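Surnden Robot Learning Short Course
Session 4 handout: Gathering examples for the bin task

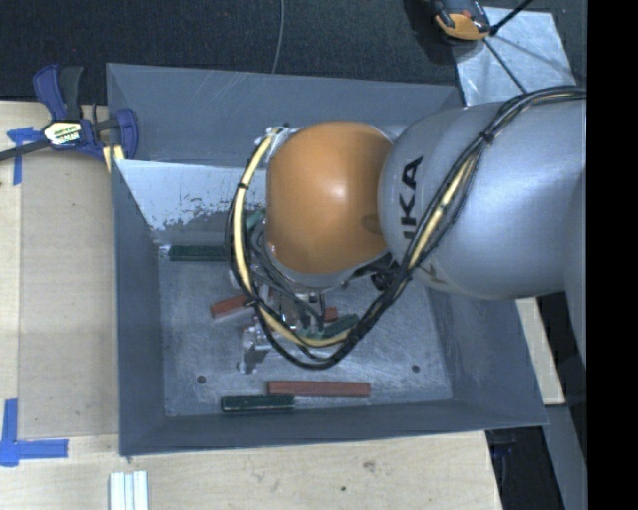

Bakilana wrote in after last year's run of this session to say that I'd spent far too long on the learning part and hardly any time on the collecting, and that the collecting was where the whole project went sideways. Fair enough! I've turned the session around, so the model gets the last few minutes and the examples get everything before that.

A quick reminder of where we left off. We want the arm to pick red and green blocks out of a metal bin, and we want it to learn that from recorded tries. Each try is one example (some papers say "episode" or "demonstration," and I'll probably mix all three up when I'm talking, sorry). An example has the camera view, the joint positions, the gripper command, and a label at the end saying how it went.

What goes in the log

I keep a plain spreadsheet next to the recorder, one row per try. Mine has these columns:

try number
layout number
who or what was driving (person, script, or policy)
target block color
result
comment

The comment column looks like a waste of space until you're three weeks in and wondering why tries from one afternoon all look strange. Please write in it. "Moved the lamp" is a great comment. "Weird" is a bad one, and I have written it many times.

Layouts

A layout is how the blocks are lying when the try begins. If you set them out by hand you'll be much too tidy about it. I was! My first batch in March had the blocks spread nicely apart, all lying flat, hardly ever touching a wall, and the policy we trained on it was lovely on exactly that kind of bin and hopeless once two blocks were side by side. So now I tip them in from a cup and leave them where they land. If one lands outside the bin, put it back in and tip again.

Do 3 tries per layout before you tip again. More than that and you get a pile of near-copies, fewer and you spend your whole session tipping. You don't need to put a picked block back in the same spot between tries, just drop it in somewhere and go.

Things worth getting on purpose:

blocks lying against a wall
blocks crossing or touching each other
a block in a corner (slow, annoying, do it anyway)
a bin with one color only
a bin with a single block left

That last one gets skipped all the time. People stop when the bin is nearly empty, and then the policy has never seen a nearly empty bin, and it wanders about over the bare metal closing on nothing.

Shiny metal

A scuffed metal floor gives you cloudy reflections, and they shift when the light does. I used to fight this with a sheet of black paper. I've stopped, because the robot has to work on the real floor in the end and the paper kept sliding into the corners. Collect on the metal. Do some tries with the blinds open and some with them shut, and put it in the comment.

The arm gets in the way too. From above, the housing and the cable bundle can cover part of a block just when the fingers are getting close to it. When you label afterward you'll be tempted to throw these tries out as "can't see." Keep them! The policy will have the same blocked view when it runs, so it had better learn from it.

Failures

Keep those as well. We use 4 result labels:

picked: block lifted clear of the walls and held
dropped: lifted, then lost
missed: fingers closed on nothing
stopped: you or the safety limit ended it

Label from the recording and not from memory. On the Tumileo set I labeled a whole evening from memory and had to redo every row. "Dropped" and "missed" are the two that people mix up. If the block left the floor at all, it's dropped.

Don't chase a perfect success rate while you're driving, either. A careful driver who never misses gives you data with no recoveries in it. If you come down slightly off, back up, shift over, and go again, all inside the same try. Those little corrections are some of the best examples you'll make.

Keeping things still

The bin must not creep. Clamp it, mark the table with tape, and check it against the tape at the beginning of each session and again after any hard bump. Same with the camera. If either one has moved, begin a new batch number, even if you think you've nudged it back perfectly (you haven't).

Watch the cables when the wrist turns. You want enough slack for the turn, but a loop hanging low can brush the blocks, and then you've got examples where things move for a reason the policy can't work out. Run the wrist through its range slowly before the first try.

For lab

Each pair collects 24 tries, which at 3 per layout means 8 layouts. Swap drivers halfway through. At least two layouts should have blocks touching and at least one should have a single block. Hold back your last layout and don't train on it, we'll use everyone's held-back layouts for testing.

Upload the recordings and the spreadsheet together to the Dreria folder, under your pair number. If the row count and the recording count don't match, sort that out before you upload, please, I can't do it from my end.

Reading for next time is the section on splitting data by layout, up to page 21. Skip the proof unless you like that sort of thing.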